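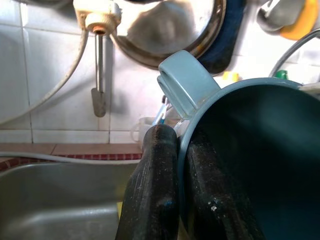
Greiferfinger verschmutzt, Becher rutscht weg — wirklich nur putzen?

domberg_keller
5 Oct 2020

Hallo zusammen,

ich betreue nebenbei einen Arm mit Zweifingergreifer, der bei uns an der Spüle Geschirr umsetzt. Becher greift er über die Wand, also ein Finger innen, einer außen. Das lief seit Februar ordentlich. Inzwischen rutschen ihm die Kunststoffbecher gern weg, vor allem beim Anheben. Auf beiden schwarzen Fingern sitzen überall helle Flecken und Krümel, Staub oder irgendein Rückstand, ich weiß es nicht.

Der Händler (Rarkside) schreibt mir, die Finger seien Verschleißteile und ich solle den kompletten Satz tauschen, 183 Euro plus Versand. In der Anleitung steht dazu genau ein Satz: »Greifflächen regelmäßig reinigen.« Womit und wie oft, steht da nicht. Ein Kollege schwört auf Bremsenreiniger. Da bin ich sehr skeptisch, und bei den 183 Euro erst recht.

Von 260 Griffen in der letzten Versuchsreihe gingen 6 daneben, alle mit Bechern. Teller und Besteck machen keinen Ärger. Die Greifkraft habe ich nicht verändert, jedenfalls nicht bewusst.

Was würdet ihr zuerst machen?

spuelkante

Bremsenreiniger lass bitte im Regal. Solange du nicht weißt, aus welchem Material die Finger sind, ist das ein Glücksspiel. Manche Gummimischungen quellen davon auf, andere werden hart und glänzend, und dann brauchst du den neuen Satz wirklich.

Ich würde so vorgehen:

Greifer auf, Arm in eine Position fahren, in der du gut an beide Finger kommst, dann stromlos machen. Nicht bloß Pause drücken.

Beide Finger trocken mit einer weichen Bürste abkehren. Danach ein Tuch mit lauwarmem Wasser und einem Tropfen Spülmittel, gut ausgewrungen. Kein Wasser in Richtung Gelenke laufen lassen. Mit klarem Wasser nachwischen, sonst hast du einen Seifenfilm und es rutscht schlimmer als vorher. Komplett trocknen lassen.

Dann mit dem Fingernagel über die Innenflächen gehen. Fühlt sich die Fläche gleichmäßig an, ist es Schmutz gewesen. Spürst du eine glatte Mulde oder feine Risse, ist der Finger hinüber, und da hilft kein Mittel.

Bevor du irgendwas bestellst, lass dieselbe Reihe noch mal laufen, mit denselben Bechern. 6 Fehlgriffe sind ehrlich gesagt wenig, um daraus einen Verschleiß abzuleiten. Kann genauso gut am Becher liegen. Am Rand haftet gern ein Rest Spülmittel, und der Arm packt genau dort zu.

Und schau dir an, wie tief der innere Finger eintaucht. Beim Wandgriff hängt das Gewicht auf einer kleinen Fläche, der Becher dreht sich dann um die Griffstelle und kippt. Ein Stück tiefer greifen bringt nach meiner Erfahrung mehr als mehr Kraft. Aber in kleinen Schritten, sonst stößt der Finger unten auf.

Dass Rarkside gleich den ganzen Satz verkaufen will, wundert mich kein bisschen.

hoxha_nachbau

Hab die Hoxha Überzieher drauf, seitdem Ruhe. Zähler steht bei 1.578 Griffen. Putzen tu ich ungefähr nie

domberg_keller

Danke euch. Abgebürstet und gewischt habe ich jetzt, Risse fühle ich keine, nur an der Spitze ist der äußere Finger etwas glatter. Die Reihe wiederhole ich, sobald alles trocken ist. Die Überzieher sehe ich kritisch — die machen den Finger dicker, und innen im Becher ist bei den kleinen Größen sowieso kaum Platz. Hat die jemand aus der Gruppe in Dronditcombe mal an engen Gefäßen getestet?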